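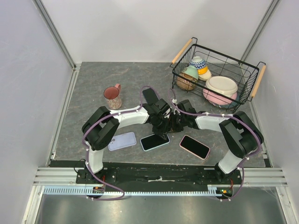 Fourie opens Grurnar phone collection in Lurnodthorpe and Drerthorpe

Old smartphones from home drawers are sorted, put in baskets and prepared for a second use

LURNODTHORPE, January – Fourie, the repair and reuse company based in Lurnodthorpe, announces today the opening of its household phone collection under the name Grurnar. From this month, residents of Lurnodthorpe and Drerthorpe can bring the smartphones they do not use anymore to 16 collection points in the two towns. The service is free of charge for households.

During the trial period, which was held only in Drerthorpe, residents brought in 1,703 phones. Many of them had been lying for years in a kitchen drawer or in a box together with old chargers. The company had planned the trial as a small one and had to order additional baskets before it was finished.

"When we asked people why they keep the old phone, the most common answer was that they do not know where to put it," says Riaan Mathebula, head of collection at Fourie. "It feels too good for the trash and too old to sell. Also there are the pictures on it. So it stays in the drawer, and after two years there comes another one next to it. We wanted to give it a place to go."

How the collection works

At every collection point there is a Grurnar basket, placed on the counter or close to it. The visitor receives a padded sleeve with a number, puts the phone inside and keeps the paper slip with the same number. The full baskets are taken to the Fourie workshop in Lurnodthorpe twice a week and exchanged for empty ones.

Phones are accepted in every condition, with one exception. A phone with a swollen battery should not be put in the basket. In this case the resident is asked to speak with the staff at the counter, who have a separate metal container for such devices.

Chargers, cables and earphones can be handed in at the same time, but they go to a different box. Fourie asks that cables are not wrapped around the phone. In the trial this was the main reason for scratched screens.

At the workshop

At the workshop, phones are taken out of their sleeves and laid on the sorting surface. They are placed with space between them, so that two screens do not touch each other. From there they go into baskets according to their next step: cleaning and testing, repair, or recovery of parts.

The choice of the basket took longer than expected, the company admits. In the first weeks of the trial the phones were kept in deep boxes, stacked one on top of another. The phones at the bottom were difficult to reach and the sleeves came open. Now no basket is filled with more than 20 phones, also when there is still place in it.

"I was the one who bought the deep boxes, so I can say it freely – they were a mistake," says Riaan Mathebula. "You save some shelf and then you lose the whole morning looking for one phone. With a low basket you look once and you see what you have."

Every phone that can be switched on is erased before it goes further. For a phone that cannot be switched on, the storage is destroyed at the workshop and the other parts are used where possible. Owners can write the number from their slip in the form on the Grurnar page and read there which of the steps their phone has reached. The page does not show the name of the owner, and Fourie does not ask for it.

Where the phones go next

Phones that pass the testing are sold in the Fourie shop in Lurnodthorpe with a 12-month warranty. A part of them is set aside for the lending shelf at the Drerthorpe library, where a resident whose own phone is in repair can borrow one for up to four weeks. The lending shelf was opened during the trial and will now continue as a permanent service.

The phones for the lending shelf are simple to use on purpose. They are delivered with a charger, a printed card with first instructions in large letters and a plain case. When a phone comes back from the borrower, it returns to the workshop to be erased and wiped clean, and then it goes to the shelf again.

Before you bring your phone

Fourie recommends to prepare the phone at home, if it still works:

Save your pictures and contacts to another device or to your online storage.
Sign out of all accounts. A phone which is still locked to an account can only be used for parts.
Take out the SIM card and the memory card.
Remove the case. Cases in good condition can be put in the box with the cables.
Switch the phone off.

Residents who are not sure how to do this can come to the help table in the Fourie shop, every working day between 3 p.m. and 6 p.m. No appointment is needed, but it is good to bring the charger. Copying of pictures from a full phone can take more than one hour, and visitors may leave the phone and come back for it.

Collection for offices and schools

Offices, schools and clubs can ask for a basket of their own for a period of one month. Fourie delivers the basket together with sleeves and slips, and picks it up again when the month is over. The same limit of phones in one basket applies. For bigger quantities the company brings a second basket, and it asks kindly not to fill the first one over the edge.

Requests for February are already open. Because the number of baskets is limited, organizations in Drerthorpe and Lurnodthorpe will be served first. Places outside the two towns can put their name on a waiting list.

About Fourie

Fourie repairs and resells phones, tablets and small household electronics. The company has its workshop and its shop in Lurnodthorpe, in the same building, with the entrance for customers from the courtyard side. Grurnar is the name of its collection service for households.

Press contact

Riaan Mathebula
Head of Collection, Fourie
Lurnodthorpe

Visits of the workshop for journalists are possible in the mornings, after agreement with the press contact. We ask visitors to understand that phones which are not yet erased cannot be photographed with the screen on. A list of the collection points with their opening hours is available at the shop and on the Grurnar page.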